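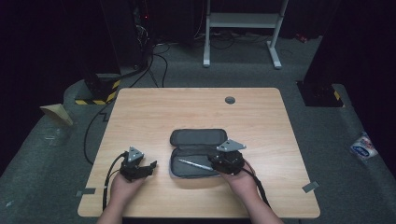
Pen case task, both hand units on, cables as supplied.

Monday, March 27, 2023
Turnico hand kit, trial from Avard. Second week of the loan.

Started late, license dongle again. Had to unplug and replug twice before the software saw the left unit. Right one came up first time. Same as last week, so it isn't the port – I swapped the ports. Write to Avard.

Plan was the pen case: open, pen in, pen out, close. Picked it because the Rerkholm people keep asking about soft stuff and everything we've shown them so far is blocks and cups. Zipper case is a fair test. The fabric moves when you touch it, the lid wants to fold back on itself, and the pen is thin enough to show up any slop in the jaws.

Notes as I went:

Grip on the pen is good if you come down across it. Come in along the length and it turns between the pads and you've lost it. Changed my approach after the first few and it got a lot better, but that's me learning the tool, not the tool. Should get somebody fresh to try it cold before we write anything about ease of use.

Lid is harder than the pen. One hand has to pin the bottom of the case while the other one lifts, and if you pin too near the hinge the whole thing slides. Zipper pull is the worst. Can get it, but slow. Needs a narrower tip than what's in the box. Avard list a narrow tip set as an extra, 450 on the quote, which feels cheeky for something you need on day one.

Weight OK for the first half hour. After that my right wrist knows about it. The plates on top put the weight up high and you end up fighting the tilt. Left hand less so, no idea why, maybe I just do less with it.

Cables. Biggest complaint so far. They hang down off the units and drag on the table edge every time you reach across. Tried running the right one over the shoulder with a velcro strap, better, but then it pulls when you bend. The Haque kit we had in December was also wired but the lead came out the back of the handle and went up the sleeve, much less in the way. Ask if there's a strain relief part for the Turnico or if we have to print our own.

Pads next. Wear is already more than I'd like.

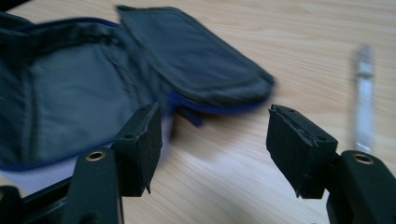
The foam is going at the edges on both sides, top edge and bottom, and one corner has a bit hanging off it. Avard's sheet says the pads are good for 4,000 closes. The counter in the software read 3,701 when I stopped, so in fairness we are near the end of the rated life, but the edges have been ragged for a while now and the sheet doesnt say what "good" means. Inner faces still grip. The trouble is the loose bits, they catch on the zipper teeth and on the stitching. Once it dragged the lid along with it when I opened the jaws, and I had to throw that take away.

Swapping pads: small screws, driver in the kit, easy enough. Haven't done it yet, want to run this pair out to the rated number first and see what the grip is like. Spares come in packs of 5 pairs. At our rate that is not much. Need a price, it's not on the quote.

Also check whether the counter counts every close or only the full ones. If it's only full closes then the pads have had a lot more use than it says, becuase on the case I hardly ever shut them all the way.

Software side, quick:
- start/stop on the handle button works, nice, no more reaching for the keyboard
- no way to mark a bad take while recording, have to write it down and delete after
- left and right files get saved separately and the names don't match up. Fixed with a script, but at this price it shouldn't need one
- preview lags when you move fast. Saved video is in step with the hands as far as I can tell, checked it on the clap test only

Compared with Haque so far: Turnico has the better jaws and the better button, Haque better on cables and file names. Weight about even. Would not buy on today's showing without the narrow tips thrown in and a proper answer on the pads.

To do:
- mail Avard: dongle, strain relief, pad price, what the counter counts
- finish out this pair of pads, then swap and repeat pen case with the new ones
- same task with somebody who hasn't used it
- try a stiffer case, see if the lid problem goes away
- charge the spare drive, label it this time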